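Workshop tips: comparing grippers before you buy

June 14, 2021

These notes cover bench trials in simulation for small parts bins. Sirkka Juntunen and Daichi Maruyama ran the first set; I repeated it with the Rorkton and Semwal finger sets. Both use the same wrist mount and the same controller settings.

## Set up once, then leave it alone

- Fix the rack position before the first run and save it. A rack moved between grippers makes the two logs useless for comparison.
- Keep one view from the side and one from overhead. Side views show fingertip height; the overhead view shows how close the hand passes to the next bin.
- Set the approach speed to 80 mm/s for both grippers. Raise it only when both have finished the full list.
- Check open width against the bin wall – an open finger needs clearance on both sides of the rim.

Arm, blue bins and rack on the patterned table: 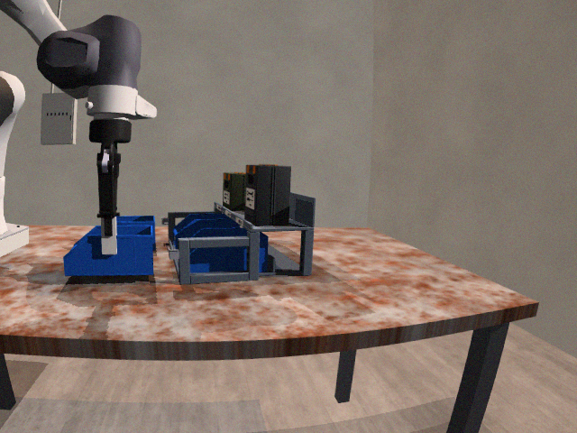
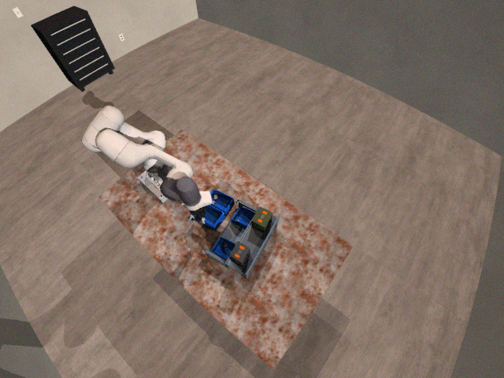
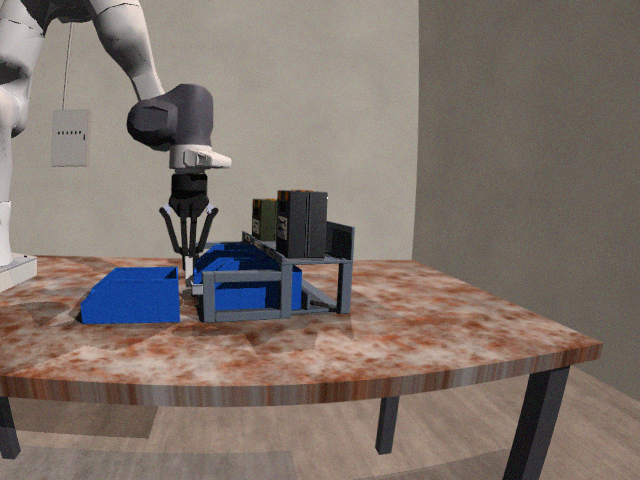

## Running the trial

Use 33 runs per gripper as a minimum. We did 442 in total, and the ranking stopped changing well before the end. Change the start pose slightly on each run, with the same list of poses for both grippers.

Log four values: time to contact, closing force, final finger gap, and result. "Result" should be a fixed word from a short list. Hilkka Manninen's first sheet had free text in that column and took nearly 2 hours to sort.

## What we found

The Rorkton fingers close more slowly but hold thin walls better. The Semwal set is faster and tends to push a light bin before gripping it. Lowering the approach by 2 mm fixed most of that. More force did not help – it bent the wall inward and the bin slipped on the lift.

## Small points

- Name log files by gripper first, then run number.
- If the simulated bin jitters at rest, shorten the physics time step before touching friction.
- Repeat the first five runs at the end. If the numbers differ, find out what changed in the setup.
- Severyn Nechyporuk's script for plotting finger gap is in the Runura folder. It expects millimeters.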